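Setting the Table at Lomutitz House
Home Economics project report, submitted January 25, 2022
Mavis Abernathy

My project began in September, when I noticed how long my family spent hunting through the cutlery drawer before supper. Chopsticks were the worst of it - long ones, short ones, odd ones left over from takeout - and I wondered whether keeping them in a cup on the table would make mealtimes a little calmer for everybody. I tried three ways of storing them over two weeks of dinners, and my favourite by far was the plain cup, tips up, where anyone could reach over and help themselves.

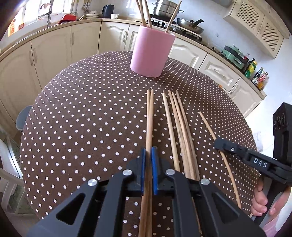
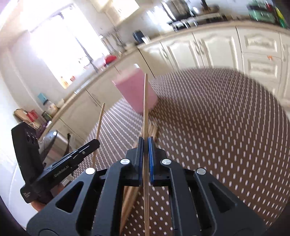 Wooden chopsticks during the sorting.

Should chopsticks be put away straight after washing?
Let them air-dry fully first, standing in an open cup or rack, as wood that is shut in a drawer while damp can go musty.

My grandmother was a great help with this part, and I am very grateful for her patience (and her dumplings!). If I did the project over again I would sort by length before anything else - matching pairs took up most of my first evening.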